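21 December 2023
By the Vulto press office

Vulto widens collection scheme for hard household plastics in Flarnevstead

Vulto, the plastics recovery firm, will extend its collection scheme for small rigid household plastics to all parts of Flarnevstead in the new year. The scheme takes items that are too small or too mixed in material for the kerbside bin, including phone cases, storage boxes, lids, cassette covers and plant labels. It has run as a trial in the northern half of the town since August.

During the trial, 230 households returned material through drop-off points at shops and the library. The wider scheme is open to 1000 households at first. Sign-up is free and can be done at any drop-off point.

Items are sorted by polymer before they are shredded. The main streams are polypropylene, polycarbonate, polystyrene and thermoplastic polyurethane, the last of which is common in flexible phone cases. Mixed items go to a separate stream and are split by density in a water tank after shredding. Labels and metal parts are taken off first.
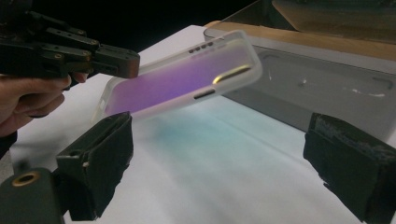 The trial showed that sorting quality depends mostly on what arrives in the bag. Loads with food residue had to be washed twice, which raised water use and slowed the line. Vulto has therefore changed the guidance sheet given to households. It now asks for items to be rinsed in cold water and left to dry before bagging. Soap is not needed. Stickers may be left on if they do not peel off by hand.

Bags for the wider scheme hold 40 litres and are made from a single grade of polyethylene, so that the bag can be recycled with film from other sources. The trial bags had a woven drawstring of a different material, and this had to be cut off at the sorting line. The new bags close with a fold and a tie of the same film. Old bags will still be accepted until stocks run out.

Shredded material is sold in two grades. Grade A is single-polymer flake with colour sorted into clear, light and dark. Grade B is mixed colour and is meant for parts where appearance does not matter. The first buyer of Grade B flake is Plollow, which moulds drainage trays and cable covers. Plollow will take flake in sacks of 700 kilograms, delivered once a month.
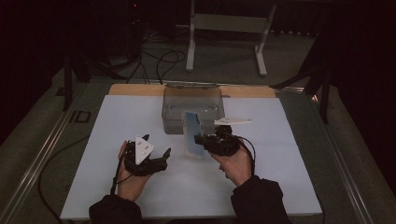
Can households put in items made of more than one plastic?
Items of mixed plastic are accepted if the parts cannot be pulled apart by hand. Where a lid or insert does come away, it should be placed in the bag as a separate piece. Items with batteries, wiring or magnets must be kept out and taken to the electrical goods point at the council depot.

Clear and tinted items cause the most queries from households. Many carry no resin code, and polystyrene and polycarbonate can look much alike. Households are not asked to tell them apart. Vulto reads each item on the line with a near-infrared sensor, which gives a result for most clear, tinted and pale plastics. Black plastics coloured with carbon black reflect too little light for the sensor and are passed to the density stream.

The sensor unit was supplied by Zeman and fitted before the trial. Its settings were changed twice during the autumn, first to lower the belt speed and later to widen the accepted range for aged polypropylene. A second unit will be fitted next to the first. Both will run from the same control panel, and the line can work at half capacity if one is out of use.

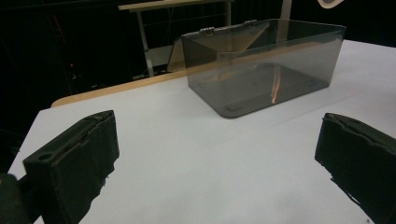
A hinged storage box in translucent smoky-grey plastic, with the lid open.

Drop-off points will keep their present hours. Bags left outside when a point is closed will not be collected. Residents of flats with a shared bin store may ask for a fixed container, provided the building manager agrees in writing and there is level access for a hand trolley. Containers are emptied every second week.

The following are not accepted at any point: foam, rubber, cling film, crisp packets, plastic tableware with food on it, and containers that have held oil, paint or garden chemicals. A full list is printed on the inside flap of the bag.

Results for the wider scheme will be published after its first six months. They will give the weight collected, the share of each polymer, and the share rejected at the line.

Vulto sorts and shreds rigid plastics at its works in Flarnevstead. Press enquiries should be sent in writing to the Vulto press office at the works address.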